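The Tray by the Door
How a shallow box became the most useful thing in a small house

12 Dec 2018

In most houses the mail ends up in one of 4 places: the kitchen counter, the stairs, the bottom of a bag or the top of the refrigerator. In the house on Stallberg Street where I have lived since March of last year, it used to end up in all of them. The electric bill went missing twice. A library card turned up inside a cookbook. A spare key sat under a stack of coupons for most of a summer.

What fixed it was a tray.

Trays are having a moment in the home stores. Brumallow, the housewares shop two blocks from the train station, gives them a full wall now, up from a single shelf when the place opened. There are trays for desks, for dressers, for bathroom sinks and for the top of the toilet tank. There are trays sold in nests, one inside the other, and trays with dividers that slide. The staff say people come in for a lamp and leave with two trays and no lamp.

The idea is old. Hotels have always kept a dish on the dresser for coins and cuff links. Older houses had a card tray in the front hall, and the people who lived there knew that anything left on it was waiting to be dealt with. At some point the hall got smaller, the table went away, and everything that used to land on it started landing wherever there was room.

What a tray does is simple. It puts an edge around a mess. The same ten things that look like clutter on a bare table look as if someone put them there when there is a rim around them. It also makes them easy to move. When dinner is ready, the tray goes to the windowsill and the table is clear, and the tray comes back when the dishes are done.

I started with one that was too big. It came from a kitchen store and was meant for carrying drinks out to a yard I don't have. Within a week it held gloves, a tape measure, three months of magazines and a bag of onions. A large tray fills up just as a large closet does, and then it has to be sorted like one.

The second was too deep. Anything flat went to the bottom and stayed there. I found a dental reminder in it long after the appointment had gone by.

So the third time I went looking for something shallow, with a rim just high enough to stop things from sliding off. That turned out to be harder than it sounds. A lot of what is sold as a tray is really a box with no lid. Others have a rim so slight that a pen will roll right over it.

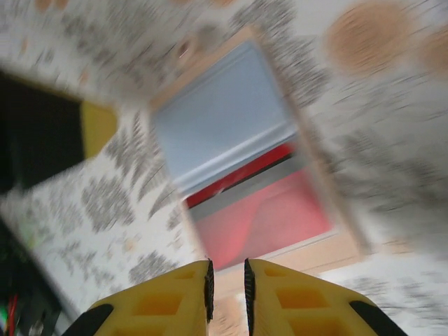 A shallow tan tray-like object with a thin raised rim, on a cloth printed with gray foliage.

Color matters more than I expected. Tan is a good choice in a room that already has a lot going on, particularly if there is a patterned cloth on the table. A dark tray on a pale print looks heavy, and a white one gets lost. Tan sits somewhere between the two, and it doesn't show dust the way black does. My own front room has a flowered curtain, a striped rug and a green chair, and it did not need a fifth thing asking for attention.

The rim matters too. A raised edge on all four sides is what separates a tray from a board, and the corners are where cheap ones give up first. Run a finger around the inside before buying. If the lining lifts at the corner in the store, it will come away completely at home.

Then there is the question of what goes in it. The Hong Street branch library ran an evening class on home paperwork this fall, and the handout from it has been taped inside my cupboard ever since. It recommends one tray per kind of thing. Mail that needs an answer gets a tray. Keys and cards get another. Everything else goes somewhere with a door on it.

The handout also suggests laying flat items in bands, each one overlapping the next, so that a strip of every piece shows. I was doubtful. It looks fussy, and for the first few days it was. But a pile hides everything except the top sheet, and with bands I can see the gas bill, the postcard from my aunt and the form for the car without picking anything up. Color helps here as well. I know the water bill by its blue stripe and the pharmacy envelope by its red one, and I no longer read either of them to find out what they are.

There are limits. Bands work for perhaps six or seven pieces in a tray the size of a dinner plate. After that they slide together and become a pile again, which is a fair sign that it is time to sit down and pay something.

I empty mine on the first of the month. It takes around 23 minutes, including the time spent looking for a stamp. Most of what comes out goes straight into the recycling. A few papers go into a folder. One or two things go back in, usually the ones I don't want to deal with, and those go on top.

Some people don't get along with trays at all. A neighbor of mine tried it and gave up by spring. She had put hers in the bedroom, and the mail never made it that far. A tray has to be where your hands are already full when you get home. For most people that means within a few steps of the front door, or at the end of the kitchen counter closest to it. If there is no table there, a stool will do, or the top of a low bookcase.

A cloth underneath is worth having. It stops the tray from scratching the wood, it muffles the noise of keys, and it can be washed. Mine is an old pillowcase folded in half. Placemats work too, though the stiff kind tends to slide. A tablecloth that already covers the whole table is the easiest answer, so long as it is smooth enough for the tray to sit level.

Cleaning the tray itself is a small job. A damp cloth will take care of most plastic and painted ones. Leather and fabric linings should be brushed out first, then wiped and left to dry before anything goes back in. Wood wants a dry cloth and a little wax now and then. Whatever it is made of, the grit collects along the inside of the rim, and an old toothbrush is the right tool for that.

As for price, there is no need to spend much. The wall at Brumallow goes up to $100 for a tray in stitched leather, and it is a handsome thing. The Illila thrift store across the river usually has a basket of them near the register for a few dollars each, and that is where mine came from. It has a scratch along one side and somebody's initials in pencil on the bottom. The mail fits in it with an inch to spare.

The big drinks tray is still in the house. It is under the sink now, holding the dish soap and the sponges, and the onions have gone back to the pantry.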